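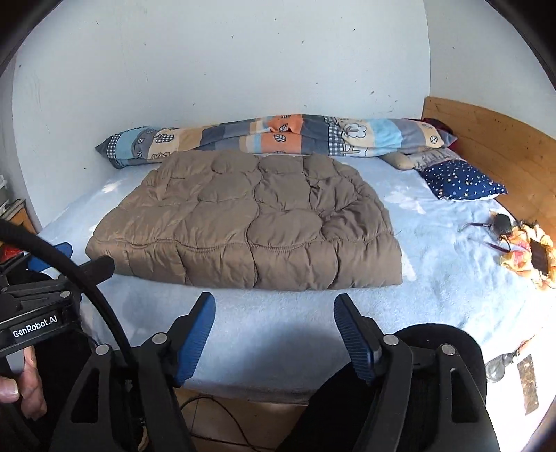

A cama do quarto do canto, com o edredão castanho dobrado e o rolo de retalhos contra a parede.

Imprimir | Enviar por e-mail

Janeiro de 2021

Inventário da roupa de cama, quarto do canto. Lençol azul-claro de pelúcia, manchas brancas irregulares, a maior entre o edredão e a almofada das estrelas. Serve até à primavera. Cai em direção ao chão do lado de fora e não vale a pena entalá-lo.

O edredão castanho, acolchoado em gomos grandes, pesa 1590 gramas na balança da cozinha, dentro de um saco. Custou cerca de 3000 coroas, segundo a Stanisława Lis, que guardou o talão. Dobrado, ocupa o meio da cama. Aberto, cobre-a toda, mas de noite foge para o lado da parede. Experimentar atravessado.

Temperatura do quarto às sete da manhã: 11 graus. Com o edredão sozinho dormi mal até às quatro. Juntei a manta da sala e passou.

O rolo de retalhos veda razoavelmente o frio da parede do fundo. É comprido, quase chega à cabeceira. Tem xadrez preto e branco, uma maçã, folhas sobre laranja. O enchimento corre para um dos lados e o tecido faz pregas ao comprido. Abrir a costura e redistribuir, se houver linha cinzenta.

O pano vermelho-escuro continua entre o rolo e a cabeceira.

A Padmavathi Shetty escreveu de Grarnlow a perguntar se ainda quero as cinco fronhas. Respondi que sim. Envio na terça-feira, portes por minha conta.

Lavar o lençol a 30, sem amaciador. Secar à sombra.

Imprimir | Enviar por e-mail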